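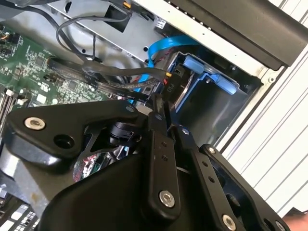 4.3 Checking the data cables

1. Shut the computer down, unplug it and wait 12 seconds before touching anything inside.

2. Find the SATA cables. One may be bright blue and another flat and black, so follow each from end to end.

3. Press each plug home by hand. Do not pull on the cable itself.

Caution: the edges of the drive bay are sheet metal and can cut.

4. Move on to the power wiring. The thick bundle of coloured wires should curve down beside the motherboard – keep it clear of the heatsink.

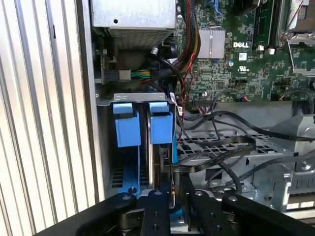 5. Slide the drive carriers in by their blue tabs until they click, then refit the side cover.

Note: enter the work on the Umberg sheet under code 292.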